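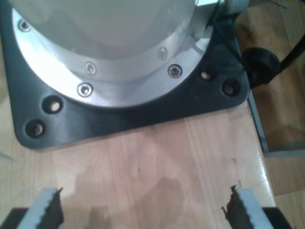

Where the equipment money stands — December

Hi Mohsin, I promised you a plain update before you sign off on the second half, so let me start with the thing I was most nervous about. The Wumero table is staying! I had 400 set aside for a new bench top and I'd like to move it to spare fingers and pads, if Pirzada is okay with that. The wood is stained and scuffed but the base plate is sitting on it and I can't make a case for paying to redo all that just for looks.

Finger pads are the part I underbudgeted. I wrote in one set for the whole project (optimistic, I know) and I now think we need a set per quarter. Flurkitz quoted me 35 a pair, or 13 pairs at a discount if we order before the new year.

Patch cables are cheap, so I'd rather buy too many. I've put down 200 for the next batch, all with molded boots, and I want a few colors in there too. 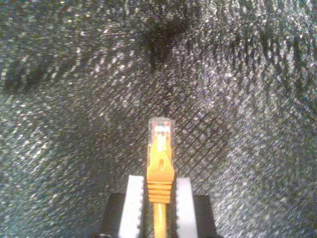
The bigger question is the second arm. Broltness will hold their price until the end of January, and I'd love to say yes, but we don't have mounting hardware or floor space sorted out yet. My vote is to wait on the arm and order the pads now — can you let me know which budget line you want those under?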